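3.2 Setting and materials

Interviews took place in the shared kitchens of six office buildings in Fotstead, where staff make their own hot drinks. We spoke to 113 people over 12 weeks, ending in August. Each was asked how they chose between a mug from home and a disposable cup, and whether the choice changed during a busy day.
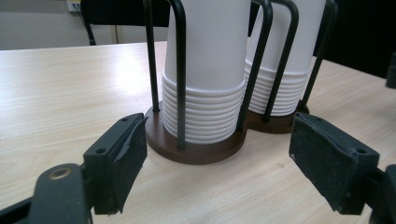
Figure 2. Two paper-cup dispensers, side by side on a table.

Answers were written down by hand and coded by both authors. Moroz read the full set first and drew up nine themes, which Virág then checked against the notes. Washing up came up most often. Many people said they owned a mug but disliked finding it dirty in the sink, and took a paper cup when short of time.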